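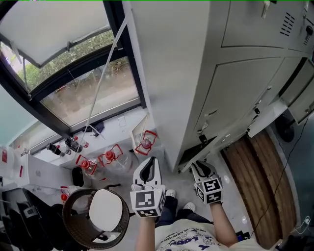

La taquilla gris junto a la ventana

Foro Flollumis > Muebles metálicos > Cerraduras y puertas

drosico_2
Buenas tardes a todos. Tengo esta taquilla metálica alta y quiero cambiar la cerradura negra pequeña, la que tiene la llave puesta. La llave gira con mucha dificultad desde febrero. En la tienda Folano me piden 149 euros por el cambio completo. ¿Les parece correcto este precio?

Geagea
¡149 es un robo! Una cerradura de leva la cambia uno mismo con una llave inglesa. Antes mide el diámetro del agujero.

marta_no_soy
No estoy de acuerdo con Geagea. Si la chapa está doblada, la cerradura nueva va a girar igual de mal – a mí me pasó. Primero prueba con polvo de grafito.

drosico_2
Gracias por las respuestas. Aceite ya puse, dos veces. ¿El grafito es mejor?

marta_no_soy
Mucho mejor. El aceite recoge polvo y después se hace pasta.

Geagea
Eso depende del aceite. Yo uso el mismo hace años y ninguna queja.

tornillo1000
Veo también un compartimento abierto abajo. ¿Cierra bien? Si roza, revisa que el mueble esté nivelado.

drosico_2
Cierra, pero debo empujar con la rodilla. Esta noche pongo el nivel y les escribo el resultado.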